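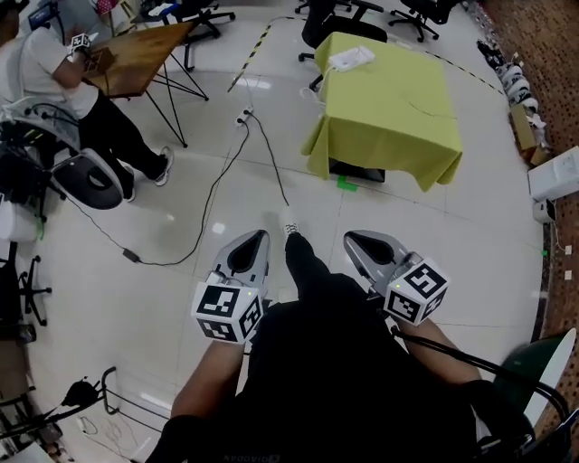 Handheld grippers with marker cubes, left and right, over the white floor tiles.

27/08/2021

Botholm papers, box 7. Continuing with the premier's early life, before he stood for the council.

Read the apprenticeship letters again this morning. Zariņš left school at 13 and went to the Gretetti printing works as a compositor's boy. The 1931 campaign biography says he was there five years. The wage book has him for three and a bit, then a gap, then back on the books as a journeyman. I think the biographer added the two spells together and ignored the gap. Wage book is the better source. Have changed the timeline to match and left the old figure in the notes column with a question mark.

The father is still a problem. The family story is that he drowned at Botholm harbour the winter before the move. There's no burial in the parish register under any spelling I tried (Zarins, Zarin, Sarring). Ieva Siliņa is going to check the seamen's hospital admissions when she's next at the archive, probably in September. Until then the draft should say "died or left", which is clumsy but all we can support.

Transcription: finished the letters to his sister, 30 in total, mostly one page. Handwriting gets much worse after the second year. Words I couldn't read are in square brackets. Please don't fill them in by guesswork, the last person did and it took me a whole afternoon to undo.

The loan. He borrowed 300 to buy his first press and the newspaper was running the following spring. Lender's name is torn off the copy we hold. Later speeches have him starting "with nothing but my two hands", so worth a footnote. The paper, the Nomia, claimed a print run of 2,000 in its first number. No printer's invoices to back that up, so it goes in as a claim.

Scans are on the shared drive in the box 7 folder. I've renamed them by letter date. Four undated ones are at the end with a U in front.

To do: order the council minutes for his first term, ask about the colour copy of the election poster, fix the spelling of the sister's married name in chapter one (two Ls).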